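Yvette Cormier had the coffee on before the doors opened, and she apologized for it before I'd even taken a sip. "It's strong and it's been sitting," she said, steering me past a folding table of name tags and into the long back room at Bundemgate, where the open day was already warming up. I had told her on the phone that I knew next to nothing about robots, and she had seemed delighted by that. "Good, you'll ask the things my neighbors ask."

She has been at Bundemgate for 5 years, after a long stretch teaching shop class at a high school over in Landry, and she still talks like a person who expects somebody in the back row to be daydreaming. The open day was her idea. The first one, in July, drew mostly family members and one man who thought it was a kitchen showroom (he stayed for two hours, she told me, and asked better questions than anybody). This time the parking lot was full and people were leaving their cars along the road by the feed store.

What they had come to see was Carnel, the simulated kitchen where Bundemgate's robot arm gets most of its schooling. Visitors could watch it on the big screen, or sit down at one of the 2 practice stations and have a go at steering the gripper themselves. I took a turn, and I'd like to report that I did well, but a boy in a soccer jersey was waiting behind me and he will surely tell the truth if I don't.

"Everybody goes too fast," Yvette said kindly. "You see the fruit, you want the fruit, and you dive at it. I did the same thing my first week. I sent an apple clear across the counter and under who knows what. The nice part about Carnel is you press one key and it's back where it started, and there's no bruise and nothing to mop." 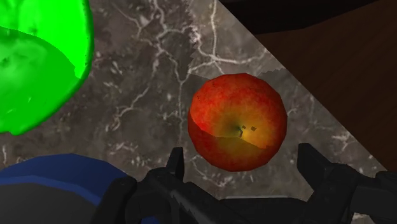
I asked her why anyone would bother with a pretend kitchen when there's a perfectly good real one down the hall, and she laughed, because it's the question her own mother asks at every holiday dinner.

"Well, for one thing, the real arm is slow and we only have the one," she said. "Last night, while I was home asleep, Carnel ran 900 tries at picking things up. If I did that many by hand I'd be at it till spring — and I'd be crabby. So we let it practice in there, over and over, and then we bring what it learned out to the real arm and find out how much of it holds."

And how much does hold? She wobbled her hand in the air. "Some days I'm proud, and some days I go eat my lunch in the car. A real apple has a wax on it, or a soft spot, or it's just a funny shape. Ours are a little simple. We change the lighting and the countertops so it doesn't get too used to one kitchen, but the world is always going to have something we didn't put in."

We walked down to see the real arm after that, which had drawn a crowd of its own. It belongs to a project called Bullden, meant for people who have trouble gripping things, and Yvette got quieter when she talked about it. Her aunt in Landry had bad hands for years and gave up cooking a little at a time, first the jars and then the peeling, until she was living on toast. "I think about her when we're stuck," Yvette said. "I don't want to promise anybody anything. It's a long way from your kitchen. But I'd like it to hand somebody an apple someday."

The arm did pick up an orange for us, on the second attempt, and the room clapped as though it had sung a solo. Yvette clapped too. By closing time the sign-in book had 410 names in it, and she was going down the pages with her finger, looking for former students. She'd found several, and was pretty sure that one of them had signed in as somebody else.

I took the last of the coffee. It was strong, and it had been sitting.

Comments

shopkid_grown
I had Ms. Cormier for two years and still have the birdhouse. Glad she's still telling people to slow down!

Marlene P.
My grandson is the boy in the soccer jersey and yes, he told us. Do you know if the practice stations will be out again next time? He hasn't stopped asking.

oldfeedstoreroad
Nice article, but please tell folks not to block the gate when they park.

Reply
Posted Dec 12, 2025
Marlene, Yvette tells me they will be. And I've passed along the note about the gate.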